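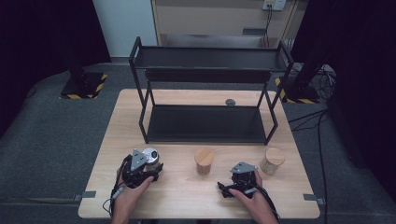

Jar-to-rack task, left gripper holding the one with the metal lid

Ticket 102 – left gripper drops out of sync
Project: Helirus (student team, shelf stocking task)
Opened: 10 July 2021
Status: open, workaround in place

Problem
Left and right recordings don't line up. Left lags, gets worse the longer the take runs. Right one fine so far. First noticed in June but we blamed the laptop.

Tried
– swapped USB ports left/right. Lag stays with left
– new cable on left. No change
– reflashed left with the Skamex build. Fine for 5 takes, then back
– restarted logger between takes. Helps a bit?
– re-tightened both table clamps, table was creeping and messing up the start poses. Seperate issue, fixed

Log from last run
take 50 s – ok
take 90 s – left behind by the end, jar already on the shelf in the right stream, still in the air in the left

Update
Buffer on left fills up and never clears. Setting was different from right, no idea who changed it. Matched them, short takes look good, long ones not tested yet.

To do
– long takes with the wooden lid jars too, not only the metal one
– keep left cable off the front of the table if theres slack
– ask Segura team if they saw this on thier set
– dont delete the old takes, Zitov script might be able to realign them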